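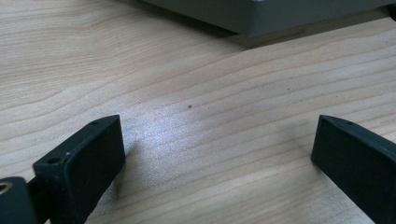
*Light-coloured wood, the grain running on the diagonal.*

**Saturday, June 3, 2023**

The Bonby station log was resumed this morning after a lapse of several weeks. The rain gauge was emptied and reset at nine. The minimum thermometer was read twice, the first figure being doubtful, and the second was entered in the daily book. Wind was light and from the north-east. No cloud of note before noon.

A letter was received from the Gundville office asking for the missing December returns. These were sent last winter and a further copy will be posted on Monday. It is regretted that Gundville continues to mislay papers which have been properly submitted.

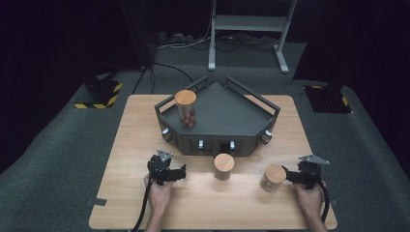 *Glass jar with wooden lid, on the tray structure.*

The Berrada rainfall books were examined after lunch. One volume ought to hold 365 daily entries and is short by nearly 30, most of them in the autumn. The gaps have been marked in pencil and left blank. The practice of filling such days from the Keltel readings is not approved, Keltel standing 400 feet higher and having a much wetter autumn.
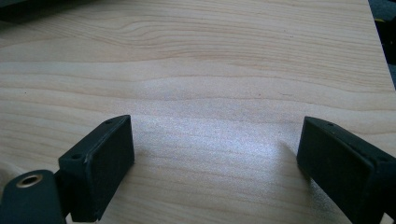 The afternoon was given to the pressure charts, of which 20 remain to be redrawn. Progress was slow. The lines over high ground crowd together and are easily confused, much as the darker bands of the table top converge and curl near the swirl in its grain. Two sheets were completed and a third was spoiled by a wrong value at Keltel. The evening reading was taken at six, and the log was signed and put away.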